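We use cookies to keep this site running and to remember your settings. Accept all | Manage

Lesia pose tracker — FAQ

Which build should I be on?
The Feburary one. Older builds drop frames when two grippers run at once.

Does Lesia need a GPU?
No. Runs fine on a laptop, 64 or 70 Hz depending on the filter.

My log stops at 1,027 poses. Why?
Buffer limit. Raise it in the config, restart, done. Still stuck — email Sawsan Karaki.

Can I replan in Starker from a raw log?
Not yet. Smooth first, then export. Geeta Agarwal is working on teh direct import.

Why does the pose jump when I pick up cloth?
Marker loss, mostly. Tracker wants the whole square in view. Mount it on top of the gripper, same as on the silver-and-white one, so a crumpled cloth can hang from the jaws without covering the pattern. Still jumping, lower the gain. 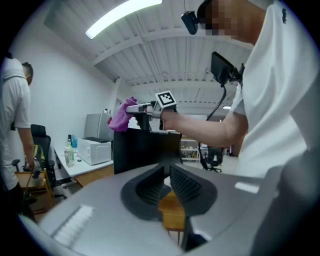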